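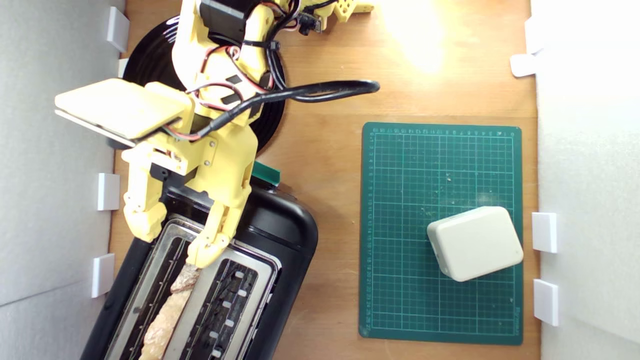 Gripper down in the left slot, bread still in there.

Aug 5, 2019, Binano bench

Toast day! Spent most of it on getting a slice out of the toaster, the chore I'd have called easy back in December. The slot leaves so little room for a finger – a couple of millimeters off and it hits the metal top. Tried 2 approach angles, and I like the steeper one. Crumbs all over the mat again. Can it make breakfast yet? No, but I'm starting to believe it. Next up: slower close, then 4 more slices. Somebody at Brudville please bring bread.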